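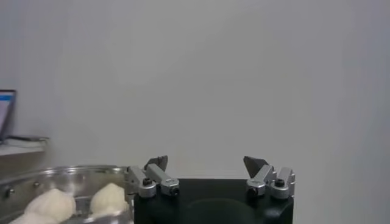

What did we want to find out about the Dikon gripper kit?
We wanted to find out if a small food business could buy the kit, mount it without an engineer, and use it to move soft food from one vessel to another.

Student project report, automation course, second year
Group of four students, Bozkurt Technical College

1. Background

The Dikon kit is sold by Zotmont, a distributor of small automation products. It is offered to kitchens, bakeries and school laboratories. The kit has a two-finger gripper, a small camera for the wrist, a cable set, a mounting plate and a license for the Prosta software for one year. The robot arm is not part of the kit. Our college already has an arm, so we needed only the gripper side.

Our task was to review the kit as a customer would do it. We were asked to read the offer, install the product, use it for a real job and write down what we think. The job we selected was moving filled dumplings. They are soft, they have a pleated top, and they can be damaged very easily. With a wooden block almost every gripper looks good.

2. What the offer promises

The product page of Zotmont says that the kit can be installed in 30 minutes. It says also that the fingers can hold "delicate goods" and that the software needs no programming. The page does not explain what delicate means. We wrote to the seller and asked for a force value. The reply came on Friday and contained a table, which was useful, but in our opinion this table should be on the product page from the beginning.

3. Installation

The mechanical part was simple. The plate fits our arm and the screws were in the bag. The manual has good drawings. The text in the manual is less good, because it describes an older version of the connector. We lost a large part of the first afternoon with this. Finally we compared the pin numbers with the label on the cable and found the correct order.

The software took longer. Prosta asks for an account, then for the license number, and then it makes an update. After the update it asked for the license number again. In total the installation took us 2 hours. A person who has done it before can probably be faster, but a customer who opens the box for the first time will not manage it in 30 minutes.

4. How we worked

The dumplings were in a steel bowl. The arm had to go above the bowl with the fingers open, come down, close on one dumpling, lift it and put it on a tray. We chose steel because it is common in kitchens. It was also the difficult choice for the camera. The polished metal has many reflections, and Prosta sometimes took a bright streak on the bowl for the border of a dumpling. When we moved the lamp to the other side of the table, this problem became smaller. A matte bowl would be the easier solution, but we did not want to tell a cook which bowl to buy.

We made 300 pick attempts. In the first group of attempts we used the standard closing force, and in the rest we used the lowest setting. We cleaned the fingertips between the groups.

5. Results

With the standard force the fingers left marks in the dough, and several dumplings opened at the side. The lowest setting was much better. The dumplings kept their form in most cases, but a few slipped out when the arm accelerated. We then reduced the speed of the arm and the slipping almost stopped. For a small kitchen this speed is acceptable. For a factory line it is not.

The position of the dumpling in the bowl was important. A dumpling in the middle was easy. A dumpling which lay against the wall of the bowl was difficult, because one finger needs space between the dough and the metal. The fingertips are pointed and this helps, but we still had to stop the arm by hand a few times before it touched the bowl.

6. Price and service

The kit costs 1976 dollars with the license for the first year. The price of the second year is given only on request. We asked for it and did not receive an answer before we finished this report. The support by e-mail was polite and the technical answers were correct.

7. Our opinion

We can recommend the Dikon kit to schools and to workshops where somebody has time to adjust it. The mechanical quality is good and nothing became loose during our work. For a kitchen without technical staff we recommend to ask Zotmont for a demonstration with the customer's own product before buying.

We would like to see three changes: a corrected connector page in the manual, the force table in the public offer, and soft covers for the fingertips as an option. We also did not test how the fingers behave after washing with strong cleaner. The next group could start with this question. Our settings file for Prosta is stored on the laboratory computer in the folder of this course.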